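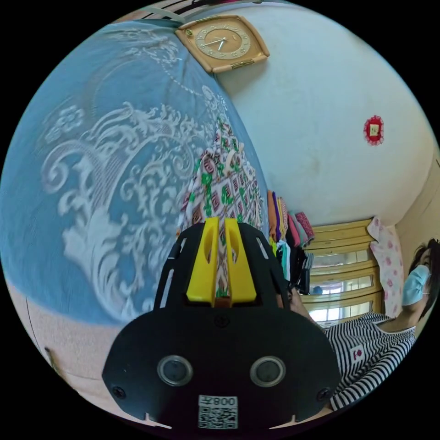
Ye-ji Hamからは、ベッドの上で畳むと必ずシーツの柄に気を取られて端がずれる、床でやったほうが早い、という意見が届いている。床派の言い分はわかる。ただ、膝と腰がもつかどうかは別の話で、本書では引き続きベッドを作業台として使う。

4. ベッドの上で衣類を畳む

4-1 準備

(1) シーツの大きなしわを手で伸ばします。完璧に伸ばす必要はありません。アイロンをかけろと書いてある収納本もありますが、仕上がりに差が出るとは思えません。
(2) まだ畳んでいない衣類を、ベッドの片側にまとめて置きます。色分けは不要です。
(3) 反対側を、畳んだものを置く場所として空けておきます。

注意:枕元に山を作らないでください。夜までに終わらなかった場合、その山を床に移すことになり、翌朝もう一度畳む羽目になります。

4-2 畳み方

(1) 衣類を広げ、袖や紐を内側に入れます。
(2) 縦に二つ折りにします。薄手で滑る生地は、先に裾を押さえておきます。
(3) 下から上へ折り、幅を棚の奥行きに合わせます。Treltbyの浅型の棚なら仕上がり幅は18センチ、深型なら20センチです。
(4) 折り山を手のひらで一度だけ押さえます。何度も押さえても薄くはなりません。

備考:「1枚3秒で畳める」という方法を試しましたが、Tシャツ以外では使いものになりませんでした。丈の長い服や柔らかい生地では、広げ直す時間のほうが長くかかります。急がないほうがよいでしょう。

4-3 重ね方

(1) 折り山の向きをそろえて重ねます。
(2) 大きく畳んだものを下に、小さいものを上に置きます。
(3) 角の多少のずれは直さなくて構いません。棚に入れるときにどうせ動きます。
(4) 山が傾きはじめたら、そこで止めて隣に新しい山を作ります。

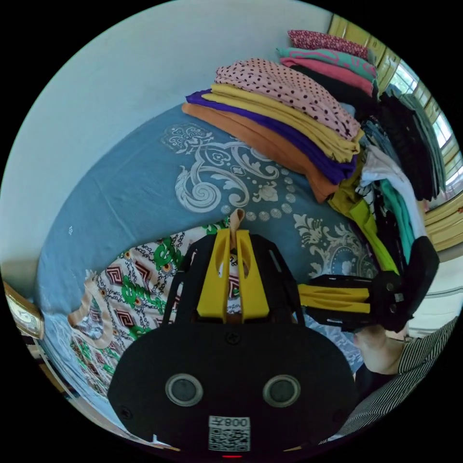

図4-2 畳んだ衣類の山と、雑然と積まれた衣類

注意:高く積めば場所の節約になるという説明をよく見かけますが、下の一枚を抜くたびに全部が崩れるようでは節約とは呼べません。

4-4 棚へ移す

(1) 山の下に両手を差し入れ、底の一枚ごと持ち上げます。
(2) 折り山を手前にして棚に置きます。
(3) 残りの山も同じように移します。厚手のものは最後に回します。

備考:Cloltanceの圧縮袋を使うと体積が50パーセント減るとのことですが、筆者の家ではそこまで減りませんでした。Santeri Lahtinenの家では減ったそうなので、中身によるのかもしれません。普段着に使うことは勧めません。出すたびに畳みじわが残ります。

4-5 うまくいかないとき

・山がすぐ崩れる:滑る生地が途中に入っていないか確認し、一番上に移してください。
・棚の扉が閉まらない:(3)の幅に戻って畳み直します。押し込むと奥で崩れます。
・途中で飽きた:畳み終えた山だけ先に棚へ移し、残りはかごに戻します。

防虫剤の置き方は5章を参照してください。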